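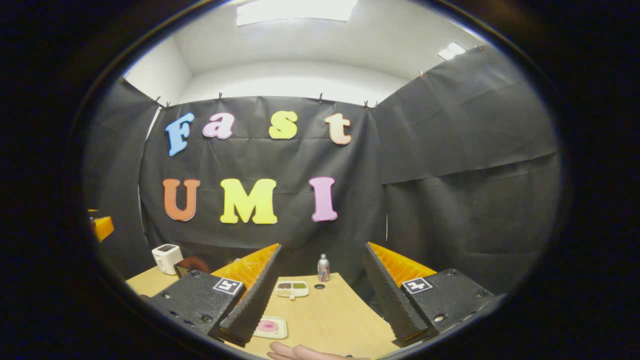 You must be holding your foot wrong, according to our bass player, and a pedal can't be backwards any more than a doorbell can. I would like a second opinion from people who have met a keyboard before.

My sustain pedal works in reverse. When my foot is off it, every note rings on and on until the whole song is one big soup. When I press it down, everything goes short and dry. I have spent two rehearsals playing with my foot held down and lifting it when I want sustain, and I've gotten alarmingly good at it, but my ankle has started to file complaints.

The keyboard is a Wodier stage piano, bought used. The pedal is a Duman, the heavy kind that looks like a real piano pedal, bought new. The old pedal that came with the Wodier (a flat plastic square that slid across the floor like a bar of soap) worked the right way around until the cable gave out. So I know the jack was fine as of April, at least.

Things I have tried: turning the volume knob, which did nothing, as you would expect. Unplugging the pedal and plugging it back in. A different outlet. Reading the manual, which has one sentence about pedals, and that sentence tells me to connect a pedal.

I paid $70 for this one and the store takes returns for 14 days, so I'd like to know soon whether it's the pedal or the keyboard or me.

Posted by soup_in_c_major, 24 August 2018

oldfelthammer

It isn't you, and most likely nothing is broken. A sustain pedal of this type is just a switch on a cable. Some makers build theirs so the switch is closed when your foot is off, and some build it the other way. The keyboard has to know which it's got. If it guesses wrong you get exactly your soup.

Look at the underside of the pedal first. A lot of them have a tiny slide switch down there, sometimes recessed so you need a pen tip or a small screwdriver to move it. It may be marked with a plus and a minus, or 1 and 2, or with no marking whatsoever, presumably to keep you humble. Slide it to the other position and try again.

If your pedal has no switch, turn the keyboard off. Off at the power button, and give it a few seconds. Now plug the pedal in with the keyboard still off, take your foot completely away from it, and turn the keyboard on. Many keyboards check the pedal as they start up and take whatever they find to be the "foot off" position. If you plug the pedal in while the power is on, the keyboard never gets to do its check and goes with its default.

You mention unplugging the pedal and plugging it back in. I would bet a modest lunch that the power was on when you did it. I'd also bet that at least once you switched on with your foot already resting on the pedal, the way everybody does while they look for their glasses.
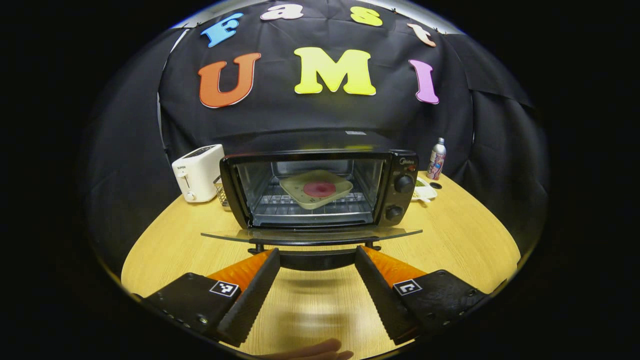
If the startup trick works, you will have to repeat it every time, so make it part of setting up. Pedal in, hands and feet off, power on. I've been doing it so long that I lift both feet off the floor when I start my car.

Third thing to try, if the first two get you nowhere: go through the settings menu on the keyboard itself. The word you want is "polarity," though I've also seen it filed under "pedal type" or "controller." On some older boards it's buried under system settings, along with the tuning and a screen contrast option that makes the display vanish. Don't touch the contrast option.

One more question: is the Duman a plain on/off pedal or one that does half-pedaling? The half-pedal ones usually have a stereo plug, with two black rings on the metal part where a plain one has a single ring. If it's that kind and your keyboard only expects a plain switch, none of the above may help, and you should send it back while you still can.

varkix_refugee

Same thing happened with my Varkix and I took it back to the store and got a different one and that was also backwards. So I got a third. Sold the Varkix in the end. Never had a problem since but I play guitar now.

You could open the pedal up and swap the wires? On a simple two-wire pedal I don't see why that wouldn't fix it.

oldfelthammer

Please don't do that one. Swapping the two wires on a plain switch leaves you with the same switch, only now with your soldering on it, and the store will notice the soldering. A switch doesn't care which end the current comes in from. What has to change is whether the contacts are touching at rest, and that means a different switch inside.

three_chords_and_a_fuse

Agree with the startup advice, and I'll add the one that got me. I was running the pedal through an extension because our stage is laid out by someone who hates keyboard players. 21 feet of cable, bought cheaply from a Jindska bargain bin, and it was a guitar-style mono lead. With a half-pedal type plugged into the far end it did all kinds of nonsense, including reversed sustain on a good night and no sustain on a bad one. So if there's an extension or an adapter anywhere in the chain, take it out and test with the pedal straight into the keyboard.

Also check that you're in the sustain jack. My board has 2 pedal jacks side by side with the labels printed on top, in dark gray on black, facing the audience. The other one is for volume. A sustain pedal in the volume jack gives you a keyboard that's either silent or deafening, so that's probably not your trouble, but look anyway.

soup_in_c_major

There was a switch. It was under a rubber flap on the bottom of the pedal, and the flap has the maker's name on it, so I had taken it for decoration. Moved it over with a pen and now foot down means sustain. Mono plug, one ring, no extension.

I have told the bass player. He says he meant the switch all along. The remaining problem is that I now play everything backwards out of habit, and we have a gig coming, so if anyone has a cure for that I'm listening.

oldfelthammer

Slow scales, left foot flat on the floor, and don't think about it on the way there. You could always slide the switch back.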